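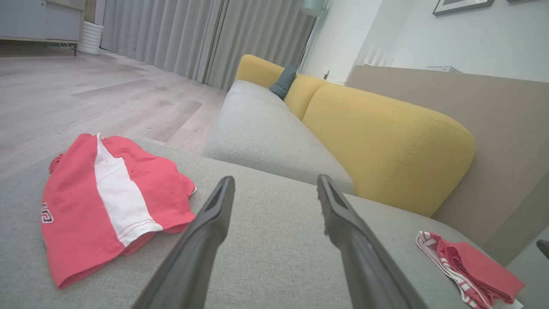
2018-09-03

In April I moved to a smaller apartment, and since then I try to own fewer clothes. My neighbor Rutilio Tlapale lent me a book on this subject. It has 183 pages and I have read maybe half of them, but I already gave away two bags.

The difficult part is the old sports shirts. I do not wear them, and still I cannot put them in the bag. I keep four now, in the bottom drawer, together with the scarf of my father.

For the winter coats I paid 30 dollars to store them at Neletti, on Meléndez Street. They give you a paper ticket and you must not lose it. Mine is on the refrigerator. Next weekend I will look at the shoes, if my sister comes to help me.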